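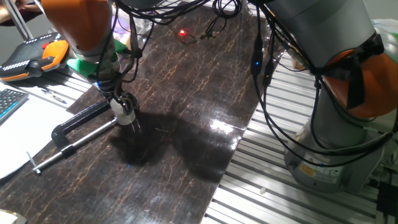 Two arms over a dark brown board with golden-tan veins.

Drostport water rates going up in January

Drostport households will pay 17 dollars more a quarter for water starting in January, town council decided Monday night. Vote was 5 to 2. Old pipes under Quintana Street are the reason — 396 homes there had low pressure most of the summer. "We can't keep patching," said council member Annelies Riedl. Work starts at the north end, one lane closed untill spring. Seniors can apply for a discount at town hall, forms at the front desk. Next meeting is at 7 p.m., same room.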